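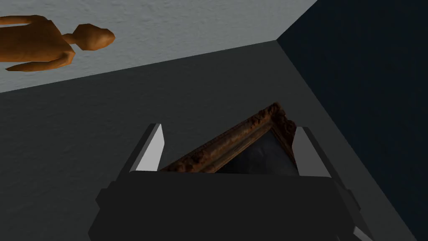

The notice period

How Erircombe rewrote a public message after the first version had already gone out

Friday, March 16, 2018

By Viktória Halász

The leaflet that went through doors in Erircombe last autumn was accurate. It gave the legal basis for the new permit scheme, the date on which the order would be made, the place where the plans could be inspected and the address for objections. It had been checked by the legal team twice. It was printed on both sides of a folded sheet, and the word "parking" first appeared in the second column of the inside page.

Response to the leaflet was measured in three ways: calls to the council's main line, visits to the web page whose address was printed on the back, and forms returned. All three were low enough that the communications unit treated the result as a failure of delivery and asked the distributor for its route logs. The logs were in order. The leaflet had arrived. Residents had taken it for something from the water company.

Dénes Dudás, who runs the unit, decided to send a second notice and to extend the period for comment. The extension needed a decision by the cabinet member and a fresh entry in the public register, and it moved the start of the scheme from winter to spring. The cost of the second round came out of the unit's own budget for campaigns, which meant that a recycling campaign planned for the same months was dropped.

Testing before printing

The second notice was drafted by Lavamus, a small agency that works mainly for councils and housing bodies. Its brief was narrow. The legal content could be moved but could not be cut, and the sheet had to remain the same size so that the existing distribution contract with Sipos would still apply.

Ilona Vida, who led the work at Lavamus, began with reading tests. The agency recruited 32 residents from four streets inside the proposed zone and two outside it. Each was given the first leaflet, allowed as much time as they wanted, and then asked what the council was planning to do, whether it would affect them, and what they could do about it. The interviewer wrote the answers down word for word and did not correct them.

"The first question is the one that matters," Vida says. "If someone can't say what is being proposed, the rest of the interview is guesswork. We still ask the rest, so that we can see which way the guess goes."

The guesses went mostly one way. Readers who did not find the proposal looked for a sum of money, found the penalty charge quoted from the draft order, and concluded that the sheet was a warning about fines. Several said they had no car and had stopped there. Two of those turned out, later in the interview, to have carers who visited by car every day and who would need a visitor permit under the scheme.

Lavamus then wrote three versions of the opening paragraph and tested each in the same way, with new readers. The version chosen begins: "We plan to bring in parking permits on your street. You have until the end of the month to tell us what you think." The legal notice follows on the reverse, complete and in the same type size as before, under the heading "The formal notice".

The legal team had two objections. The first was that "your street" would be untrue for households just outside the zone, who also had to be notified. This was dealt with by printing a separate version for those addresses. The second was that "what you think" might suggest that any comment had the standing of a formal objection. A line was added explaining that a formal objection must be in writing and must give a reason.

The return slip

The other large change was to the slip. In the first leaflet it had been a form with 7 fields, among them a reference number that the resident was expected to copy from the front. The revised slip has 2: address, and comment. The reference number is printed on it already. Name and telephone number were taken out after Emese Sárközi, the council's information officer, pointed out that neither was needed to process a comment and that holding them created a duty to look after them.

People making a formal objection do have to give their name, and the slip directs them to a separate page or a postal address. Sárközi regards this split as the most useful part of the exercise. "We had been asking everybody for what we needed from a few," she says.

There was a cost. Without names, the council cannot easily detect two slips from the same person. The unit's rule is to count by address for any figure it publishes and to read every comment regardless. Large households are under-counted by this method, and the report to the cabinet member says so.

Where it was seen

Delivery to doors was kept as the main channel, as it was the only one that could be shown to reach every address. Alongside it the unit ran a set of small placements: counter cards in shops and surgeries, a recorded message on the council's phone queue, and a stall at the Callis shopping precinct on market mornings.

The counter cards were the cheapest item and gave the clearest result. Each carried a short web address unique to the place where it stood, so visits could be sorted by source. Cards in the two pharmacies produced more visits than all the other cards put together. The likely explanation is waiting time, although the unit has not tested this. Cards in the library did poorly. They had been put in a rack with other council material.

The stall was harder to assess. Staff kept a tally of conversations but had no reliable way of linking them to comments later received. What it did provide was a list of questions in the words that residents used, and this list replaced the one on the web page. The original had opened with "What is a controlled parking zone?" The new one opens with "Will I have to pay to park outside my own house?", and the answer to that begins with "Yes".

Thomas Dal Bello, who lectures on public sector communication and has followed the Erircombe work, thinks that first word is worth attention. In his view councils often lose readers at the point where a plain answer would be unwelcome, and the delay is read as evasion even where none is meant. He is more cautious about the results. "They changed the text, the slip, the channels and the length of the period all at once," he says. "I believe the second notice was better. I couldn't tell you which part of it made the difference."

Dudás accepts this. A proper comparison would have meant leaving half of the zone with a sheet that the unit already knew was misunderstood, and he did not think it could be defended to the people who got it.

What the figures show

Comments in the second round came from every street in the zone, which had not been the case in the first. On the reading test, 80 per cent of those shown the final version could state the proposal correctly without help. The unit had set no target beforehand, so the number stands on its own for now. It will serve as the baseline for the next statutory notice, on changes to bus lanes.

More of the comments were against the scheme than for it. Some members asked whether a clearer notice had simply produced more opposition, and the report answers only in part: the share of comments against was slightly lower in the second round than in the first, but the first round was too small for the comparison to carry much weight.

The cabinet member approved the scheme with changes. Hours of control were shortened on the streets nearest the station, and carers' permits were made free of charge. Both changes are traced in the report to comments received on slips. A third notice, giving the outcome, is with Sipos for distribution before the end of March. It is a single side, and the decision is in the first line.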